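4.3 Where the chopsticks live

I said in the last section that I'd come back to chopsticks, and I'm going to give them more room than some readers might think they deserve. When Tanner Zacharias and I started asking people how they keep their small kitchen things, I had cutlery in mind. Forks, spoons, the odd peeler. Cutlery gave us tidy answers, nearly always a drawer with a tray in it. Chopsticks gave us arguments (good ones!), and by November I was steering the conversation towards them whenever I could.

We had 56 households in this part of the study, and between them they sent us 1,854 diary entries about putting things away. An entry could be as short as "done, same as yesterday" and quite a few were exactly that. The chopstick entries ran longer. People wanted to tell us about pairs that had drifted apart, about the one that's a bit shorter than the others, about which end goes up.

That last point deserves a paragraph to itself. If you stand your chopsticks in a cup you have to choose an end. Tips up, and the part that goes in your mouth stays clear of whatever gathers at the bottom. Tips down, and your fingers only ever touch the part you'd be holding anyway. Both camps told us theirs was the clean way, and both were a little shocked that anybody would do the other. Inês Esteves, who read all the diaries before I did, had pencilled "see also toothbrushes" in the margin next to one of these, and I think she's right, though we haven't the data to follow it up.

The second thing people cared about was pairing. I'd assumed – lazily – that a pair was a pair because the two sticks matched. For some households that's true, and they'll sort through the whole cup for the right partner. Others treat a pair as any 2 sticks that come out together and feel near enough the same length. One respondent in the Plemia flats called these "married for dinner", and I've borrowed the phrase ever since. It does mean that the mixed cup stays mixed, with thick ones and slim ones standing side by side, and no one in the house minds until a guest picks out an odd couple.

Then there's the cup itself. Hardly anybody had bought a proper holder. It was a tumbler, a jar, a pot that used to have a plant in it. What mattered was height. Too short, and the sticks lean right out over the rim and catch on your sleeve; too deep, and the small ones drop out of sight and stop being used. Weight came up too, mostly from people with a light cup and a heavy handful of sticks. We put this down as "tippiness" in the coding sheet, and I never did find a more grown-up word for it.

Figure 6. Chopsticks and their cup on the table. 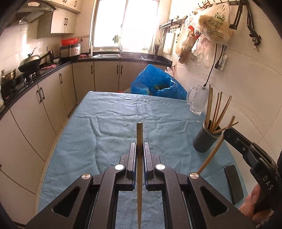
The table matters as much as the cup. In the Charbonneau interviews we heard again and again that the cup comes out for meals and then simply doesn't go back. It starts the evening as part of laying the table and by bedtime it has become part of the table. Once it lives there, other things gather near it, a mug, a phone charger, somebody's post, and then the whole corner has to be shifted before a cloth can be changed or shaken out. Several people said they'd given up on getting the creases out of the cloth for just this reason, and I have a lot of sympathy with them.

Tanner reads all this as a storage problem and I read it as a habit, and we haven't settled it. His case is that a cup kept next to the hob would travel less. Mine is that it would travel just as much, only in the other direction. The Raltine households, who had the least worktop of anyone we spoke to, could be used to support either of us, depending on which diary you open first.

Washing up is where I'd look next. A chopstick rolls, slips through the drying rack and ends up in the sink trap, and up to six of the households had stopped putting theirs in the rack at all and laid them on a tea towel instead. I'll take that up in section 4.4, along with the spoons.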